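Plundgate Support Desk
Ticket 663: Left and right gripper do not agree on thin plastic bag
Product: Bavo two-arm bench set, with Kerekes grippers
Status: Open, waiting for customer
Opened: 19 July 2021

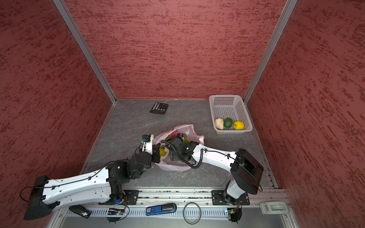 Attachment 1: both grippers in the bag, small items inside it, basket behind on the right.

Original message

Hello support team,

We are comparing two kinds of finger pads on the Kerekes gripper, and we have a problem which I can not explain from the manual. I will try to write everything in order. Please excuse my English where it is not good.

Our setup is two Bavo arms on the same rail. The left arm has the gripper with the standard hard pads. The right arm has the gripper with the soft pads from the Sellton kit. Apart from the pads the grippers are the same model and the same firmware. The controller is one unit for both arms.

The task is to open a thin plastic bag, and then to take the small items out and put them into the white basket. The arms must hold the two sides of the bag and pull a little, so that the mouth becomes wide.

The problem: when both grippers close on the bag with the same force value, the right one reports "object held" and the left one reports "no object". Then the program stops, which is correct by the program, but the left gripper does have the plastic between its fingers. I can pull on the bag by hand and feel it.

What I tried before writing to you:

1. Changed the closing force on the left side from 30 to 67 percent. The message stays the same. At 67 the fingers press so strongly that the plastic gets small holes.

2. Restarted the controller and did the zero position for both grippers again.

3. Exchanged the two data cables at the controller and corrected the port numbers in the settings. The fault stays with the left gripper. So I think the cable is good.

4. Closed the left gripper on a lemon, and after this on an avocado. Both times it reports "object held" without delay. Only with the bag it fails.

I made 21 attempts with the bag. The left side reported "no object" in all of them. The right side reported correctly in all of them.

My question is if the gripper is defective, or if the hard pads are not suitable for plastic film. We have to write in our comparison which pads are better, and I do not want to blame the pads if it is a fault of the gripper.

With kind regards

Reply from support

Thank you for the clear report and the picture. The lemon test helps us a lot. A gripper with a damaged force sensor would usually show trouble with fruit too.

The "object held" message does not come from force only. The gripper also looks at the finger opening when the motor stops. If the opening is smaller than the "minimum width" value, it decides that the fingers have met each other and reports "no object". Film is very thin, so with hard pads the fingers can stop almost at zero. Soft pads behave differently, as they fill the gap earlier.

Please send us:
- the minimum width value for each gripper (Settings, Gripper, Detection)
- the opening that is shown when each gripper is closed with nothing between the fingers
- the opening that is shown when each gripper is closed on the bag

Please do not go higher with the force for now.

Customer update

Hello again,

I have read the values. Minimum width is 0.5 mm for both grippers. I did not know this page existed, it is not in the quick guide.

Left gripper, hard pads:
closed with nothing: 0.0 mm
closed on bag, one layer: 0.1 mm
closed on bag, folded several times: 0.6 mm

Right gripper, soft pads:
closed with nothing: 0.4 mm
closed on bag, one layer: 0.6 mm
closed on bag, folded several times: 1.1 mm

So the right gripper is only a little over the limit. With the folded bag also the left gripper reports "object held". This I had not seen before, because the program always takes the bag near the mouth where it is one layer.

I also noticed that the zero position of the right side was made with the hard pads still on, before we changed to the soft ones. Maybe this is the reason it shows 0.4 mm when it is closed with nothing. Is it correct to do the zero again with the soft pads?

Reply from support

Yes, the zero position must be done again after each change of pads. After this the right gripper should show a value close to 0.0 when closed with nothing, and we expect that it will then also report "no object" on one layer of film. Please do not be surprised by this. Your two grippers will at last be measured in the same way.

For the bag task we suggest the following:

1. Do the zero position on both sides with the pads you will use.
2. Set the closing force to 30 percent on both sides.
3. Set minimum width to 0.0. This turns the width check off, and the gripper reports by force only.
4. In the program, add a short pull of a few millimeters after closing, and read the wrist load. With the width check off, the gripper will say "object held" also when it has missed the bag, so the pull is needed.
5. Repeat the folded and the one layer test and send us the log.

For your comparison, please note that the results you have up to now should not be used to judge the pads.

Customer update

I did steps 1 to 3. Right side with soft pads now shows 0.0 mm when closed with nothing, and 0.2 mm on one layer. Before I changed the minimum width I tried the bag once more, and the right gripper said "no object", as you expected.

With the width check off, both sides report "object held" and the program continues to the opening of the bag. At 30 percent the hard pads slip on the film when the arms pull apart. The soft pads hold. I think this is a real difference between the pads, but I will wait with this conclusion until the pull check is ready.

Two more questions. Can the minimum width be saved for each task? For the calculator and the fruit I would like to keep 0.5. And will the Detection page be added to the quick guide?

Reply from support

The value can be set from the program with the command for detection settings, placed before the close command. It goes back to the saved value after a restart of the controller.

The Detection page is planned for the next version of the quick guide, in September. We leave the ticket open until we have your log with the pull check.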